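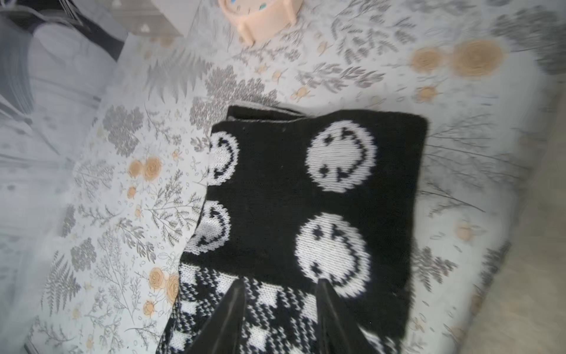 Have you ever wondered how one long string can become a warm sweater? The answer is knitting, and people have done it for almost 1000 years. A knitter takes a piece of yarn and makes a loop. Then she pulls a new loop through the first one, and another through that one, and so on. Every loop holds the loop below it. When you look at knit fabric like the black one on the bed, you see a pattern, and that pattern is made of loops. Knit fabric is also easy to fold over on itself.

Why does it stretch?

In a bed sheet, the threads usually go over and under each other in straight lines. This is called weaving. Straight threads have not much room to move. A loop is different. When you pull it, it becomes longer and thinner, and when you let go, it goes back to its shape. This is why a knit hat can fit a small head and also a bigger one.

Why is it warm?

Between the loops there are very small spaces, and air stays inside them. Your body warms this air – the yarn keeps it close to you. In strong wind the air is blown away, so many people wear a jacket on top.

Try it yourself

You need 3 meters of thick yarn and your fingers. Make a loop with a knot, put two fingers through it, and pull the yarn through to make the next loop. Continue until you have 11 loops. Now pull gently on both ends of your chain. Does it stretch? Be careful with the last loop. If it is open, the whole chain can come apart!

Written by Leilani Bellamy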